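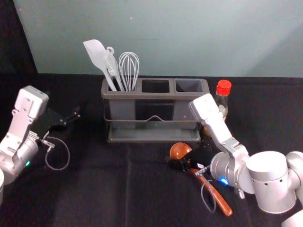 Call for participants: teach a two-armed robot to tidy a kitchen

Brurcombe Robotics Lab, Plodcombe site
Posted May 16, 2021

We are looking for 28 people to join the second round of our study on how robots learn household jobs from ordinary people. You don't need any background in engineering or computing. If you have ever put the cooking tools back where they belong, you already have the skill we're after.

What we are studying

Our project is called Tasholm. You hold a pair of light handles, the two arms copy your movements, and the system records what you did. Later it tries to do the same job by itself. The tasks are small ones: putting a spoon or a whisk into a caddy, moving a bottle out of the way, passing something from one gripper to the other.

In April we finished the first round, and the result got us very excited. We had about 2,000 recorded attempts to learn from, most of them done by our own staff, who all work in much the same tidy way. When we swapped a portion of those for attempts by visitors who had never touched the arms before, the robot got noticeably better at recovering from a poor grasp. Visitors fumble, stop, turn the spoon over and try again, and the robot picks up those corrections too. So please don't worry about being clumsy! The second round is designed to find out how much of this variety is useful, and whether it matters more for some tools than for others.

What you would do

You would come to Plodcombe for one session of two hours, with a proper break in the middle and tea and biscuits laid on. The first 21 minutes are practice and none of it is recorded. After that you'll work through seven short tasks, repeating each one several times. You choose how to do them. We'll tell you where things should end up and leave the rest to you, including which arm you use.

At the end there's a short chat about which tasks felt easy and which drove you up the wall.

Who can take part

— Anyone aged 18 or over
— You should be able to sit comfortably and move both arms for short stretches
— Glasses and contact lenses are fine
— Left-handed people are especially welcome, as we had very few in the first round

If you took part in April, thank you, but we need fresh hands this time.

Payment and travel

You will receive a £28 gift voucher, and we refund bus and train fares to Plodcombe on the day. Parking is free behind the building.

Your data

We record the movement of the arms and the view over the table. We don't record your voice or your face. You can stop at any point and still keep the voucher, and you can ask us to delete your recordings up to 28 days after your visit.

How to sign up

Write to Nurhan Karaca, who runs the sessions, care of the Kahraman Building reception in Plodcombe, or leave your name and a phone number at the desk. Please say whether mornings or afternoons suit you better and which hand you write with. Nurhan will ring you back within seven days to fix a time and answer any questions.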